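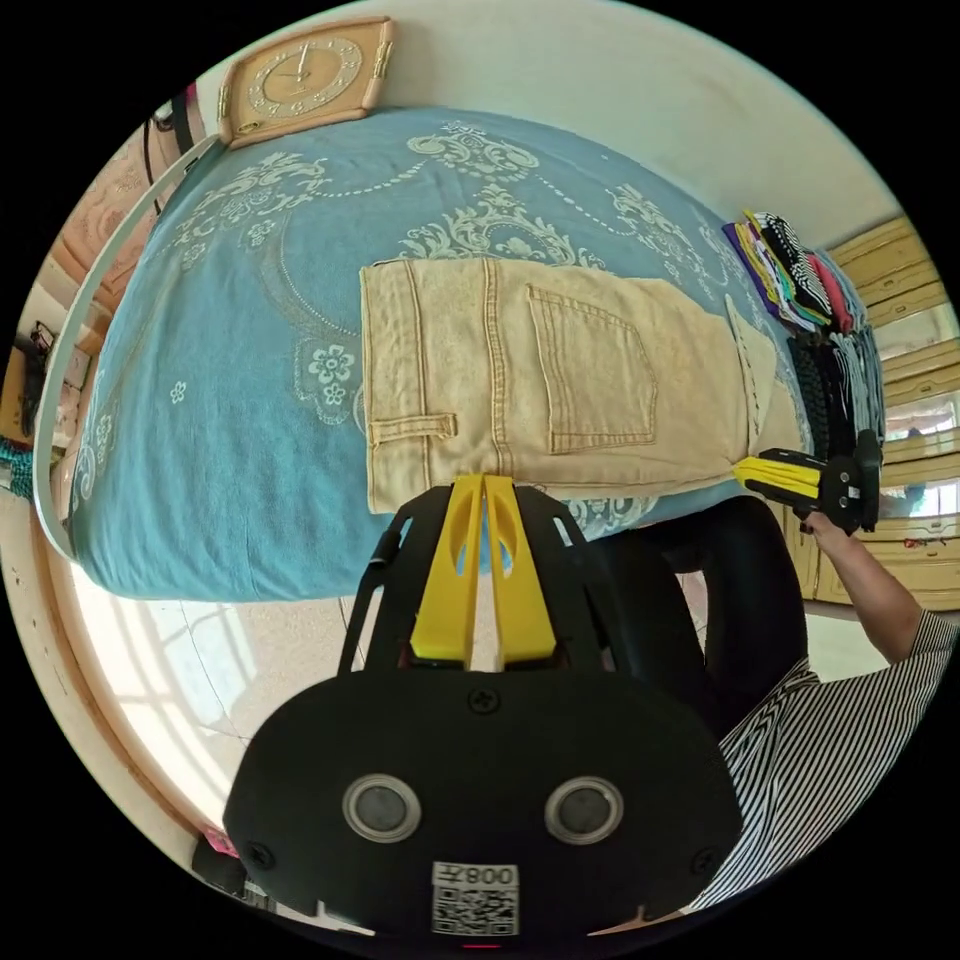 Zullen Halt

Zullen Halt is a former railway station, now a small inn, on the north shore of Lake Hindau. It has 6 guest rooms and is reached by ferry from Driltton, a crossing of 40 minutes in fair weather and a matter of opinion in any other.

History

The station was built to serve a spa that was never finished. Trains called twice daily, mostly to let the crew stretch their legs, until the line closed and the track was lifted for scrap. The building then stored onions for 29 years, a period the inn's own leaflet describes as "quiet". It was bought by the Valdovinos company, a Driltton ferry operator in need of somewhere for its passengers to go.
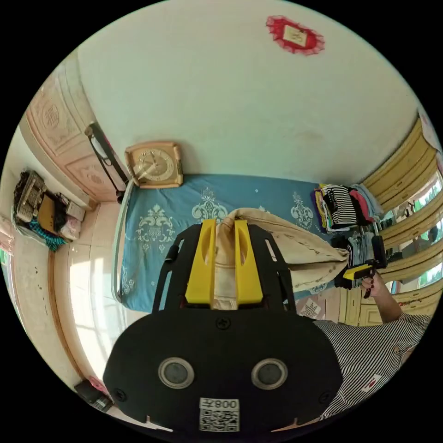 The company kept the ticket hall as a dining room and put bedrooms in the goods shed. The platform clock was restored at some expense and has been wrong ever since, though it agrees with the ferry timetable more often than chance would suggest.

Access and season

The inn opens from April to October. A footpath of moderate steepness leads to the Hindau ridge, where the spa's foundations can be seen by those who bring a map and low expectations. Visitor numbers reach around 2,000 in a good year, most of them day trippers who miss the last boat at 5 p.m.
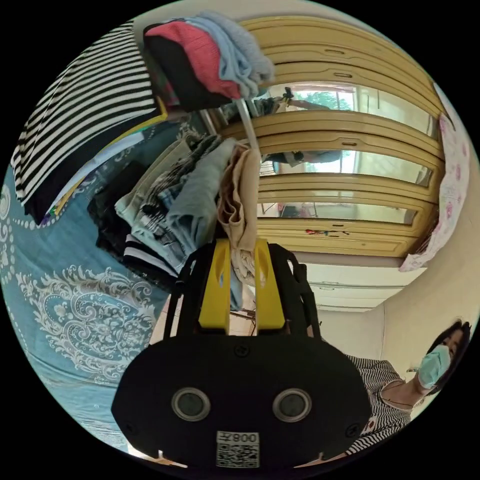
Lake and Shore Gazetteer, vol. 6, p. 29

Food is limited to a set supper. Lake perch is served whenever it is caught, and soup when it is not. The onion soup is considered a local speciality, and older residents of Driltton decline to order it.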